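4. Marking out the sorting table

Before you sort a mixed lot of jigsaw pieces with the Sturketden tray set, divide the table into cells. Each cell holds one group of pieces, such as sky, edges or lettering. The trays come later, in section 5.

4.1 Wipe the table and let it dry.

4.2 Cut the tape to length before you lay any of it. Use low-tack tape only.

4.3 Lay the long strips first, then the cross strips over them. Press down firmly at each crossing.
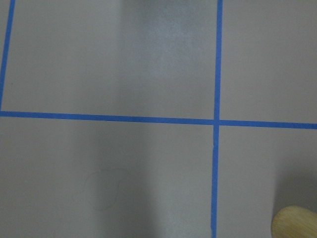

Fig. 7. Blue tape crossing on a grey surface

Note: The lines need not be dead straight. Small slopes make no difference to sorting.

4.4 Check that the large tray (516 mm by 376 mm) fits inside one cell. If it does not, lift the nearest strip and lay it again.

Caution: Do not leave tape on varnished or waxed wood overnight. It can pull the finish when lifted.

4.5 If the table has a finish you want to protect, cover it with kraft paper and tape on top of that. A roll 890 mm wide will cover most kitchen tables – on wider ones, overlap two lengths and tape the join.

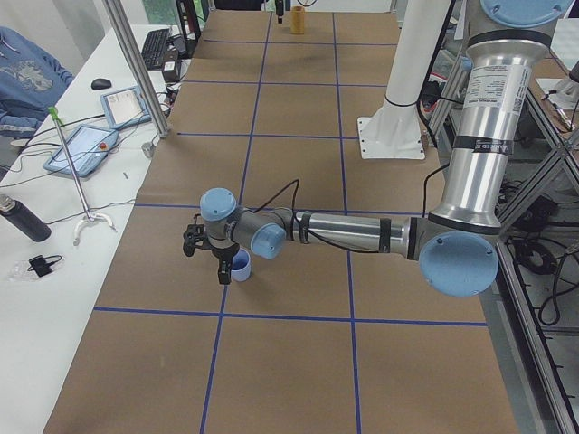
Fig. 8. Cells marked with tape on brown paper

4.6 Write the group names on slips and put one in each cell. Keep one cell free for pieces you cannot place.

4.7 Tip out one bag at a time. The 36 spare bags in the box are for putting sorted groups away at the end of a session.

Note: Creases in the paper can hide small pieces. Run a hand along them before you fold it up.

For replacement slips and bags, write to Ok-hee Min at Stiltel, Plollevport.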